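Gillton summer dance show - worth the ticket price?

tapshoes_54
Posted 2025-07-29
Has anyone had the letter from Luvura Dance? They want 361 pounds per child for costumes, hall and "production". In May it was going to be a small show in the Hinonon hall. I'd like to see where that goes.

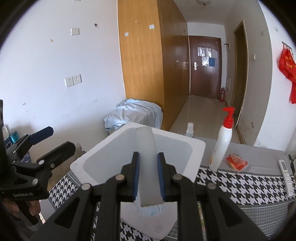 My daughter is in two numbers, both under three minutes, and one of the costumes is a plain black leotard she already owns.

morinmum
Lights and sound cost money. The Morin theatre charged our old school 2,000 for one night, and that was without a dress rehearsal. I don't think they're making a fortune.

tapshoes_54
Maybe not, but then put it in the letter. "Production" could mean anything.

second_row_left
Agree with tapshoes. We paid last year and the music cut out twice in the tap section. I was told it would be "looked at". I'll believe it when I hear it.

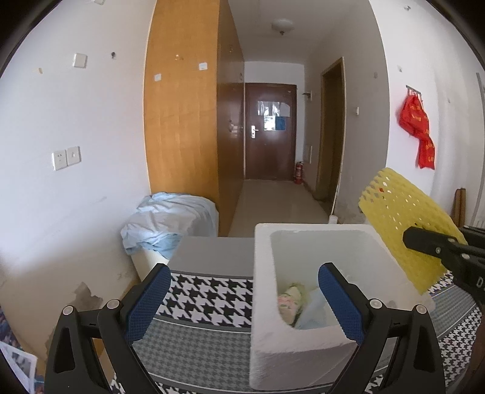 White foam box on the table, hallway behind

morinmum
The little ones carried on without the music and got the biggest clap of the night. You're being a bit harsh.

second_row_left
The children were great. I'm talking about the speakers.

jazzhands6
Has anyone asked for a breakdown? I did and got a reply six days later saying costs "vary by class". Mine does ballet only, so I've asked again.

tapshoes_54
Will do the same tonight and post what I get.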